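Wanted: people who give to charity and doubt where it goes

Dirncombe is looking for 30 people to sit on a donor panel for the coming year. We are a small reading group that grew into a small office. We look at what charities tell their supporters and check it against what they file. Some of it holds up. A good deal of it is so vague that it can't be checked at all, and we have stopped giving points for that.

You have seen the claims. Your gift will be doubled. Ninety cents of every dollar goes to the cause. A corporate partner is "changing lives" by putting its logo on a tent. Maybe so. We would like to know who doubled it, what counts as the cause, and whether the tent cost more than the check.

What panel members do

You save every appeal you receive, paper and email, and send us copies once a month. You fill in a short form on each one: what it asked for, what it promised, whether you gave. Four times a year you join a phone call of an hour or so, which Wolfram Teuber runs and which tends to go over. In April there is a full-day meeting at the office. Lunch is provided and is nothing special.

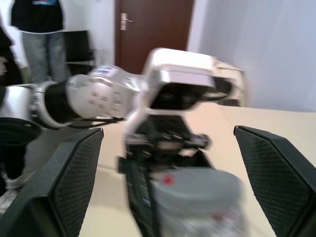
Page last changed: 2019-08-03

Who should apply

You should have given money to at least one charity in the last two years. The amount doesn't matter. We have enough applicants who work in fundraising, so if that is your job, please leave the place for someone else. Board members of any charity are also out, including very small ones. Elfriede Nolte and Ida Nolte read the applications separately and then argue.

We are not after people who hate charities. They write to us often, and their forms all say the same thing. If you have never changed your mind about an organization you support, in either direction, you will probably find the work dull.

What you get

Panel members receive $500 for the year, paid in two halves, plus postage. You do not get a certificate, a title, or your name on a wall. You will see our draft report before it goes out and may object to any part of it. Objections are printed at the back, unedited, even the rude ones.

Our money comes from the Stüber bequest and from sales of the report. We take nothing from the charities we read about. You are welcome to doubt that too, and Birgit Mühlbauer will send you the accounts if you ask.

How to apply

Write us one page, no more. Tell us about an appeal you believed and one you didn't, and what made the difference. Leave out your résumé. Mark the envelope "Panel" and mail it to Dirncombe, P.O. Box 267. We answer every letter, slowly.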